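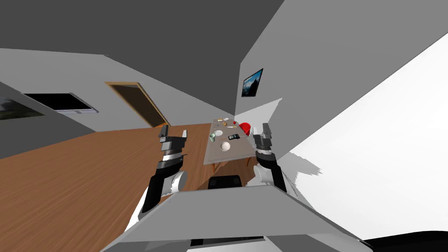 Two arms and table, tilted view.

23/09/2026. Gravcombe reading group notebook, Mark 4:26–29 (the seed growing secretly).

Read the passage aloud in 2 translations before any discussion. The main question was the phrase "he knows not how." The Espinoza notes take it as the center of the parable and treat the harvest as secondary. I am not persuaded. Verse 29 borrows the sickle from Joel 3:13, and a reader who knew Joel would have heard judgment in it.
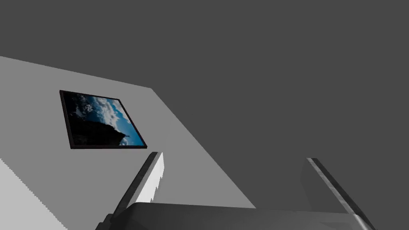 Kenneth Strachan objected that the sickle in Joel falls on the nations, while the grain in Mark is simply ripe, and that the borrowed words need not bring the whole oracle with them. The objection is recorded as open. It should be checked against Revelation 14:15, where the same image returns.

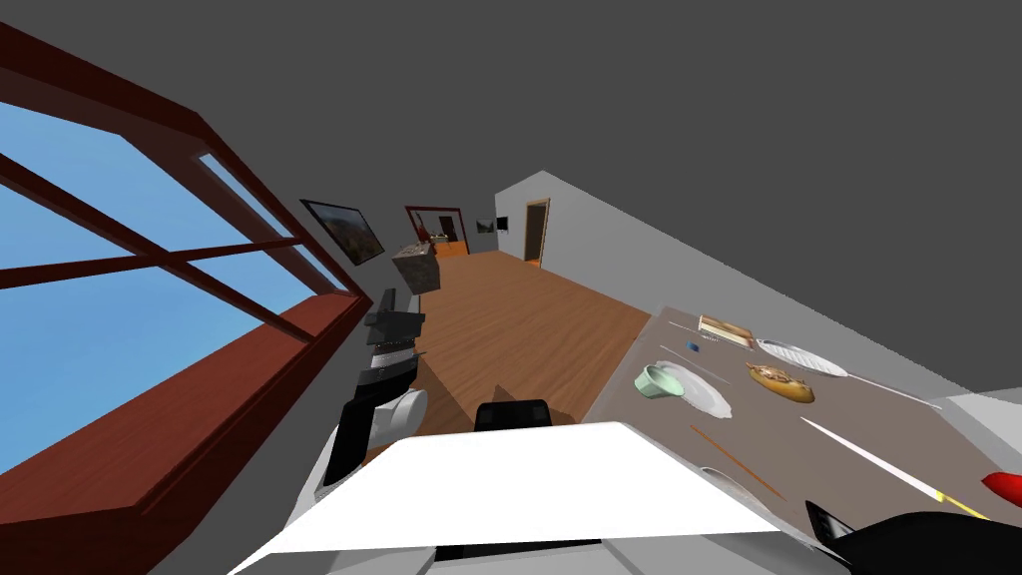 Matthew and Luke both omit the parable. The August entry stated that Matthew replaced it with the weeds (13:24–30). That was too strong — the shared words are few, chiefly the sleeping and the grain — and the entry has been corrected to "may have."

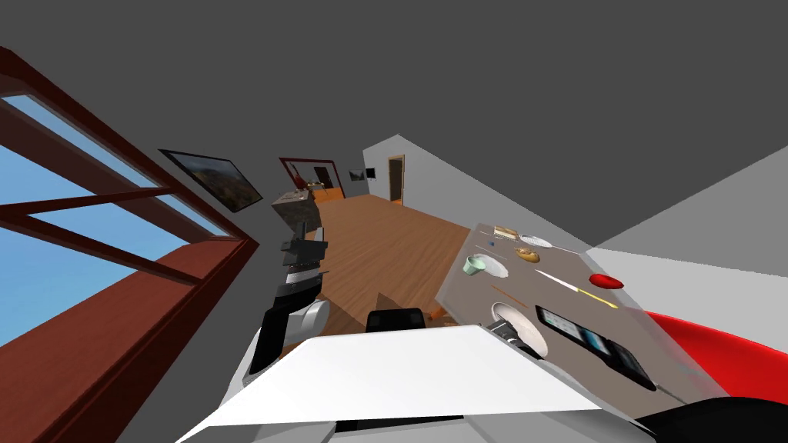

Prakash Rodrigues is to compare the Tarklow commentary, page 292, on "of itself" in verse 28. See also Leviticus 25:5, Greek text. Next passage: Mark 4:30–32.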